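Cursos > Robótica > Manipulação > Aula 6
Agosto de 2018 — por Ulises Medina

Aprendizagem por imitação em simulação

O método Skurkance treina a política com 53 demonstrações simuladas de objetos deformáveis em armários. Em 70 ensaios, completou 42. A falha típica é fechar os dedos cedo demais.

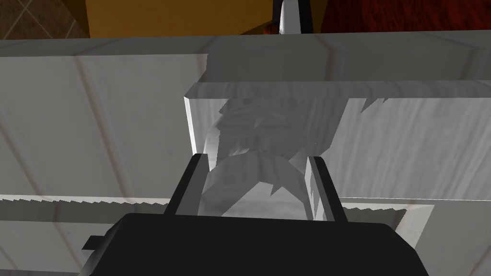 Halonen perguntou se a câmera no punho basta para estimar a profundidade — fica para a próxima aula.

Este site usa cookies. Aceitar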